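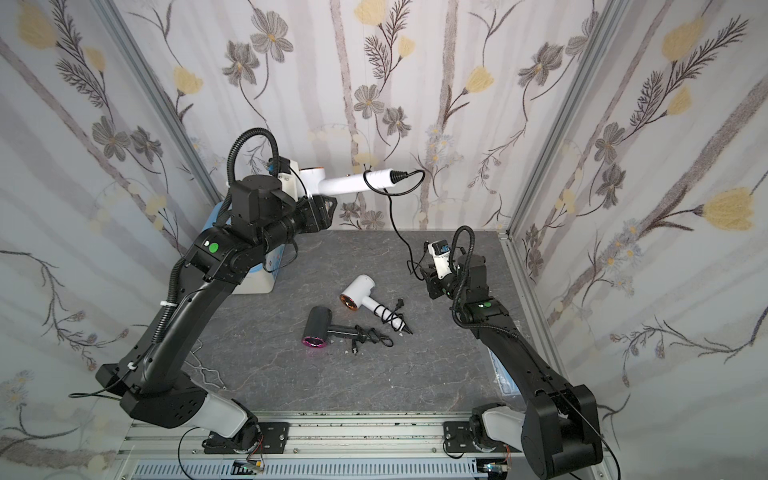
Zekard Cord: two-arm planning for things with cables

Most planners are happy with a box or a cup. Give them a hair dryer with a power cord and they lose track of half the object. Zekard Cord is our planning and control package for two-arm cells, and it treats the cord as part of the job from the first grasp on. One arm holds the body, the other works the cord, and a single planner moves both.

What it does

Cord tracking. The tracker follows the cord from the strain relief toward the plug and keeps a running estimate when a gripper blocks the view. Black cord on a gray marbled tabletop is a nice easy case. White on white takes more tuning, and we ship a preset for it.

Shared timeline. Both arms plan on one clock, so you can slow one down and the other waits. We love this part! You can drag a handover point in the editor and watch both paths redraw.

Wrist and overhead views together. Fixed cameras give the layout of the table, wrist cameras give the close work around the handle. The grasp scorer reads both and prefers the spot where handle meets barrel.

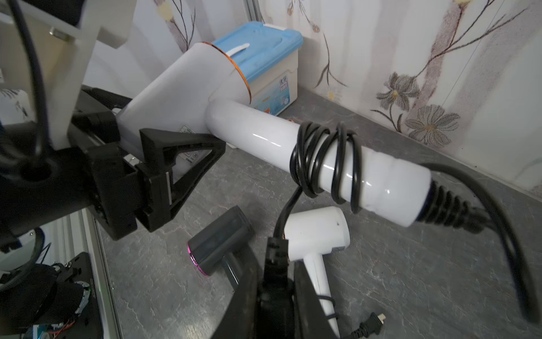 New in the July release

The wrap planner now handles thick handles without a separate profile. Graziella Zuccaro rewrote the slack model, and the Negri test set grew to 149 recorded cord layouts – tangles included. Fundeck users can import their old cell files directly.

Setup and requirements

You need two arms on a shared base or rail, one fixed camera and one wrist camera per arm. The planner runs at 40 updates a second on a desktop with a midrange graphics card. Calibration has 2 stages, and the second can be repeated alone after you swap a gripper.

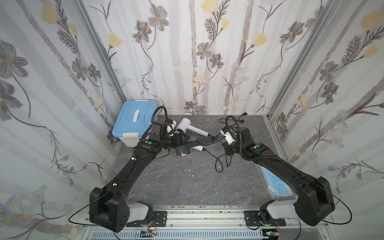
Clutter is fine, by the way. Mark anything that stays on the table as a keep-out shape, or let the fixed camera build the shapes for you and then trim them by hand. Soft packaging should get a wider margin.

Licenses are per cell and include the Jillwood simulator – same editor, same file format.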